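The Trial Period

The trial ran sixteen days, and Dewanti Wibisono had used up eleven of them before she opened the second half of the manual.

The package was called Wureda. It came from a company named Sitompul, which sold two-armed cells to small packing shops and had lately started renting out the simulator by the month. You loaded your part, you taught the arms what to do with it, and if you liked the result you signed for the real thing. The real thing took up a corner of a building and cost more than the van and the shrink tunnel put together. The simulator was free until March.

Her boss, Gilang Rahman, had signed up for it on a Friday and handed her the login on a sticky note.

"You like puzzles," he said.

"I like crosswords."

"Well, it's the same chair."

The shop was in Tidthorpe, behind the tire place. They packed gift sets for other people: soap, candles, tea, whatever came in on pallets. On a good shift the line did 110 boxes an hour. On a bad one, when the tissue was thin and stuck to itself, it did 67, and Gilang walked up and down with his hands in his back pockets.

Tissue was the trouble. Every box had a folded insert that had to be picked up, opened and set in place. Kartini Mandagi had done it for nine years and could do it while telling a story. Her wrists hurt now. She wore a brace on one of them and switched it to the other after lunch.

"Make it do mine," she told Dewanti. "I'll go sit in the office and eat the candy."

So Dewanti made it do Kartini's job. She scanned an insert the way the manual said, cleaned up the scan, and dropped it on the virtual table. She saved a view of it and sent it to Aiman Tarigan, who was her contact at Sitompul and who answered messages at odd hours.

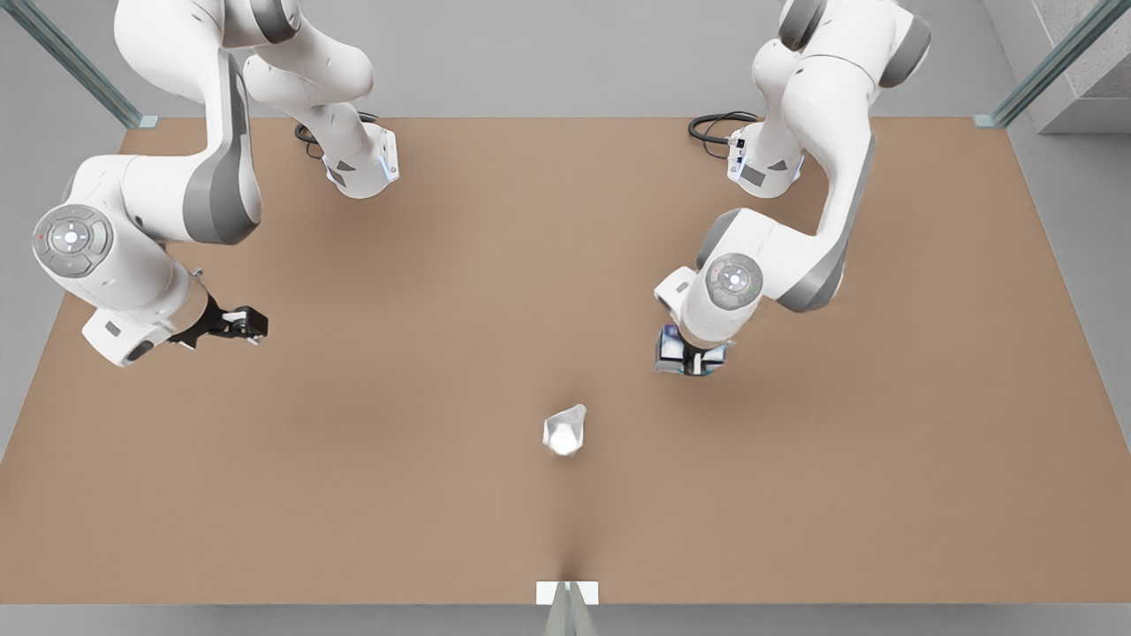
The Wureda workspace, with the insert on the table between the two arms.

"Is it supposed to look like that?" she wrote.

"Like what?" he wrote back.

"Like a broken tooth."

He called her. He had a slow, pleasant voice and seemed to be in a kitchen.

"Your scan came in as a solid," he said. "It thinks the insert is one hard lump. Did you set it to thin sheet?"

"Where is that?"

"Page fifteen. It's a bad page, I know. We're rewriting it."

She found page fifteen. The setting was in a footnote. After she changed it the insert sagged a little when she ran the clock forward, and the first time a gripper closed on it the whole thing slid away across the table and dropped off the side. She laughed out loud in the empty office. Then she put it back and tried again.

By Wednesday the arms could pick it up. By Thursday one could hold it while the other pulled the flap open, though it took three tries for every good one. She wrote all this down in a spiral notebook, because Gilang would ask and because the program's own log was hard to read. She wrote: Good at waiting. Bad at corners. Support answers phone.

Kartini came up during her break and stood behind the chair with her candy.

"Slow," she said.

"I can speed it up."

"No, leave it a minute." She watched one gripper come down, close, and lift. "It's pinching in the wrong place. You pinch it there, it tears. You have to come in from the fold."

"Which fold?"

Kartini leaned over and put her finger on the screen, leaving a smudge of sugar. Dewanti moved the grasp point under the smudge. She ran it again. The flap opened and stayed open.

"There," Kartini said. She went back down before the bell.

Dewanti ran it twenty more times. Seventeen were good. She changed the approach angle and ran it again and got eighteen, and then it was dark out and the tire place had pulled down its doors.

The trial ended on a Sunday in February 2018. Gilang came in anyway, in his church shoes, and read the notebook standing up. He turned the pages with one finger.

"Endang Simanjuntak has one of these over in Climandale," he said. "The real one. She says it's fine."

"Just fine?"

"She says it does the boring part and she had to move a wall." He got to the last page. "Would you buy it?"

"For candles and soap, yes. For the inserts I'd want another month."

"What would you do with a month?"

"Put Kartini in the chair," Dewanti said. "I'd do the typing."

He thought about that. He asked what another month cost, and she told him, and he made the face he made at all prices. Then he pulled over the other stool and sat down.

"Show me the one where it drops it," he said.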